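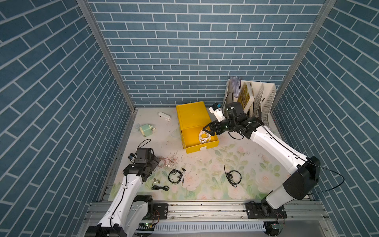
Papel de ladrillo azul y suelo de rosas.

Acta de la reunión de la asociación vecinal Prellimard, julio

Asisten: Glória Amaral (preside), Aníbal Garcia, Inese Hunt y Belmiro Prata. Remo Mayrhofer se incorpora a las 19:40. Toma notas Inese Hunt.

1. Acta anterior
Se aprueba con una corrección: el presupuesto de Nestico para la puerta del patio era de 609 euros, no de 690.

2. Huerto de la calle Endale
Aníbal informa de que el riego de las parcelas altas sigue perdiendo presión por la tarde. Propone regar en dos turnos hasta septiembre. Belmiro prefiere cambiar antes la llave de paso — la actual gotea desde la primavera. Se acuerda hacer las dos cosas. Aníbal pedirá la pieza.
Quedan libres siete parcelas. Se ofrecerán por orden de lista y con la cuota de siempre, 80 euros al año.
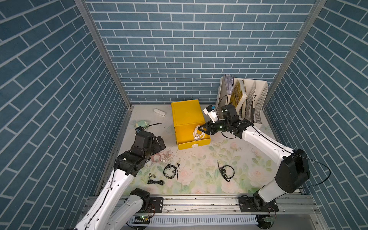

3. Fiesta de verano
El grupo Prilari confirma que tocará a partir de las nueve y pide unos 600 euros, transporte incluido. Glória lo ve caro. Remo recuerda que el año pasado se pagó más por menos tiempo. Se aprueba con un voto en contra.
Las mesas las presta la parroquia y hay que devolverlas a la mañana siguiente. Belmiro se encarga de la bebida

y del hielo, y llevará las facturas a la próxima reunión.

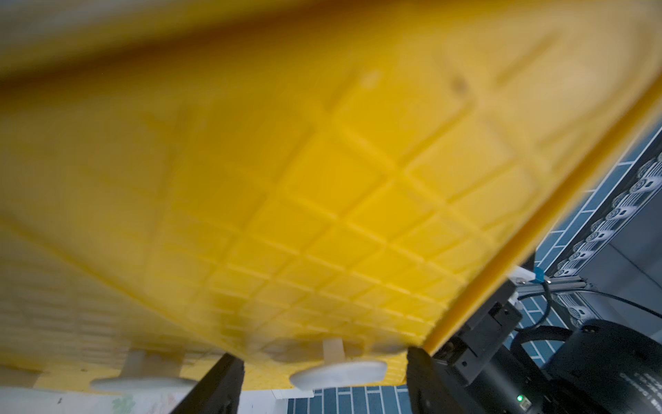
Inese pide que este año se cierre la barra a medianoche por las quejas del vecindario. Conformes todos.

4. Ruegos y preguntas
Remo pregunta por las llaves del local. Faltan dos copias. Glória preguntará a los turnos de mañana.

Se levanta la sesión a las 20:55.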